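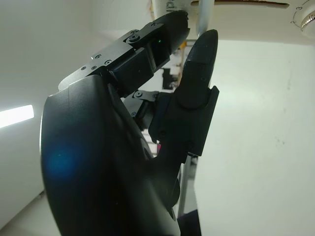 One student last term objected that a kitchen appliance either works or it doesn't, so why spend a whole week on heating elements? The answer is in the numbers, and most of the marks in Assignment 3 come from them.

Week 5: Resistive heating in the home

Power and energy
An element turns electrical energy into heat. Power is voltage times current, P = VI. For a fixed resistance this can be written P = V²/R, so a lower resistance on the same supply gives more heat — students often get this backwards.
Energy is power multiplied by time. A 1,000 W appliance running for 60 seconds uses 60,000 J, or 60 kJ. Your electricity bill uses kilowatt hours instead. One kilowatt hour is 3.6 MJ.

Heat transfer
Bread browns mainly by radiation from the hot wire. Convection carries some of the heat up through the slots and out into the room. Colour develops once the surface has dried, which is why frozen slices need longer.
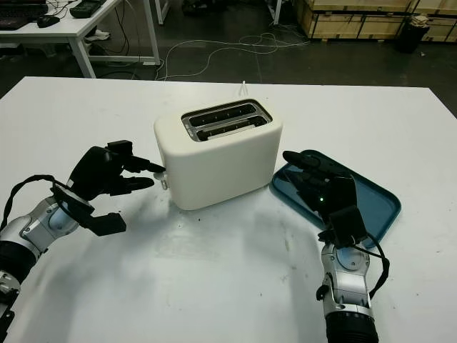
Worked problem
The Haldane reader (p. 157) gives an element of 57.6 ohms on a 240 V supply. Find the current first: 240 / 57.6 = 4.17 A. Power is then 240 × 4.17, or 1,000 W to three figures. Show units on every line.

Before the tutorial
Read the Potcombe notes on nichrome and bring a calculator. Problems 1 to 3 will be done on the whiteboard. Marks are taken off for answers without units, as in the practical reports.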